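How a Neighborhood Group Page Got Its Conversations Back
An interview with the moderator of the Ustberg Neighbors group

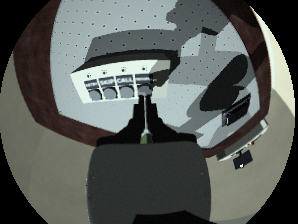
A pale perforated board with a control box mounted on it.

The Ustberg Neighbors group has around 3,000 members, and a year ago hardly any of them were talking. There were posts, sure, plenty of them, but most were links to things for sale or the same blurry flyer shared for the fifth time. Then the group's moderator took a weekend to change how it all works, and now it's one of the liveliest local pages I've come across. I wanted to know how, so I called her up in November and we talked for most of an evening. She asked me to leave her name out ("I get enough messages already!"), and I was happy to.

She joined the group when she moved to Ustberg from Csizmadia, where she'd been part of a much smaller page. "It had 354 people and I swear I knew what all of them had for dinner," she told me. "You'd ask where to get a bike chain and have six answers before you put your phone down. So I got to Ustberg, found this giant group and thought, wow, this is going to be amazing. I posted a question about the bus and got one thumbs up. One! What do you do with a thumbs up?"

When the old moderator wanted to step back, she raised her hand. The first thing she did was read. She went through the last 200 posts with a notebook next to her and wrote down which ones had gotten a real reply, meaning words, typed by a person. There were 16.

"That was a low moment," she said, laughing. "But then I looked at those 16 and they were so good. A woman asking what bird was screaming at night. Somebody's kid needed a trumpet for a school concert. An old picture of the mill, and all these people going, my aunt worked there. They were all small, and you could answer every one of them in a sentence."

So she built the whole group around that kind of post. Sale listings got moved to their own thread, which opens every morning at eight and closes at night. Flyers go on an events page. What's left in the main feed is questions, stories and pictures, and if you post a link you have to write a couple of lines about it in your own words.

I asked whether people were annoyed. "Oh, some were furious," she said. "I had one man write me a message longer than my college essays. I wrote back and asked him what he'd like to see more of, and he said local history. Great, I said, would you post some? He's in there all the time now. His thing on the street names had people arguing until midnight, in the nicest way."

Her other big change was how new people come in. Members used to be approved in a big batch and never heard from again. Now she welcomes them a handful at a time, tagging each one and asking a single easy question. Where do you get your coffee? What's the best shortcut in town? She changes it when she gets bored with it. She's found that a person who comments once in their first couple of days tends to stick around, and a person who doesn't will usually mute the group and forget it's there.

For scheduling she uses a little tool called Nimix, mainly so the morning thread opens while she's still in bed. She tried a fancier one, Sembridge, and went back. "It had charts for everything, and I love a chart, but I was spending my evenings looking at charts about the group and no time in the group. I'd rather read the comments."

She's very firm about friend requests, which I hadn't expected. When you run a local page, you get a lot of them, and she used to accept every one to be polite. After a few months her own feed was full of strangers' vacations and she couldn't find her sister. These days she keeps her personal profile for people she's met in person and answers everybody else through the group. "You can be friendly with somebody and not be Facebook friends. I just say hi, I keep this one small, come find me in the comments. I've never had anyone be mean about it."

And what would she tell someone with a sleepy group of their own? She thought about that for a while. "Go answer something. Scroll down until you find a question with no replies and answer it, even if it's old, even if all you can say is I don't know but I'm curious too. Do it every day for a month. People see that somebody's home."

The bird, by the way, was a barn owl. The thread about it is still going, and last I looked, someone had added a recording.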